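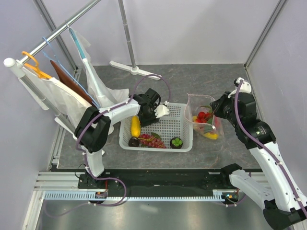 The two arms of the Clevcombe cell on their shared rail, with a basket of artificial fruit between them

The Clevcombe cell is a two-armed robot workcell built by members of a shared workshop in Drotport. It is a hobby build and is used for handling light household objects, mainly soft ones such as bags and cloth. The name comes from Clevcombe, the street where the first parts were assembled in a private garage before the project moved to the workshop.

History

Work on the cell began in February in the garage, with one arm clamped to a bench. This first version could lift a cup but it had no rail, and everything had to be placed by hand within its reach. After the move to Drotport the members built a frame with walls and added the second arm. The first run with both arms under power took place on May 29, 2018. The build log records 371 hours of work up to that day, of which a large part was spent on cables.

Construction

The cell stands in a frame of aluminium profiles and is closed by pale, plain walls. Its floor is grey with a marble pattern and thin brownish veins. The members have kept this floor although a plain colour was suggested several times, as they wanted a surface which resembles a kitchen worktop.

Both arms stand on a black rail at the near edge. A toothed rack runs parallel to the rail. The arms are white with black joints, and each one carries a purple cable which is held with small clips and left in wide loops near the joints. The loops must be long enough for the wrist to turn fully. In the first weeks they were too short, and a connector was pulled out on two occasions.

The control software is called Clegg. It was written by the members and sends positions to both arms 20 times per second. A separate program, Olemex, stores the recordings of each session and can play them again at reduced speed.

Grippers

Each arm ends in a black gripper with two fingers. A bare finger surface was found to be sufficient for hard objects, but thin plastic film slipped out of it easily. For this reason foam padding was tried on the fingers. With the padding, a zipper bag can be held by a small fold, even when it is full on one side. The disadvantage is that the foam collects lint and has to be cleaned regularly.

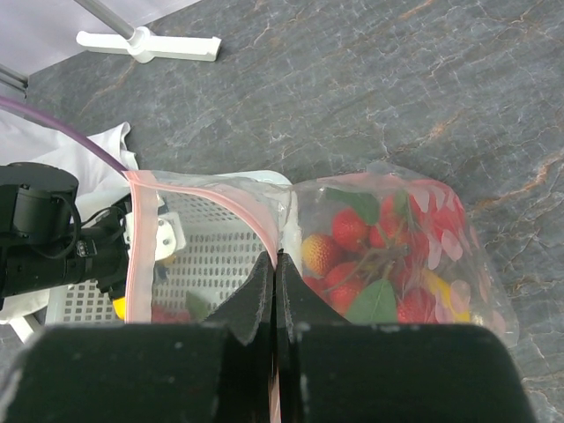 Bag and basket task

The task most often practised in the cell uses a clear bag with a pink strip, a white basket with perforated sides and a set of artificial fruit. The fruit is to be moved between the bag and the basket. Artificial fruit was chosen because it can be dropped many times and does not spoil.

Gripping the bag at the strip is preferred. The strip is easier to distinguish from the grey floor than the transparent film, which takes a new shape with every touch. 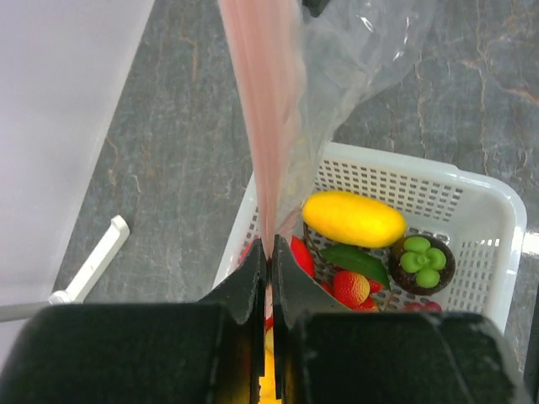
Pink strip held between the fingertips, beside the basket

The basket is simpler to handle, but its contents are not. Small pieces such as strawberries lie close together, and a finger which goes down for one of them often pushes its neighbour. Leaves and stems are also caught sometimes. When both arms work above the basket, Clegg keeps a distance of 60 millimetres between the wrists; a smaller value was tested and given up after a light collision.

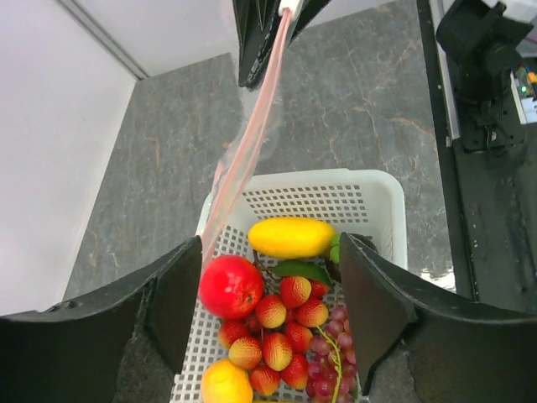 Open fingers at the basket, with the other gripper holding the bag

Olemex holds 679 recordings of this task. Those in which the bag was torn or fell outside the reach of the arms are kept in a separate folder.

Other uses

A clothes rack with hangers is also placed in the cell for exercises with cloth. These are less developed than the bag task, and no regular procedure has been written for them.

See also

Clegg (control software)
Olemex
Drotport shared workshop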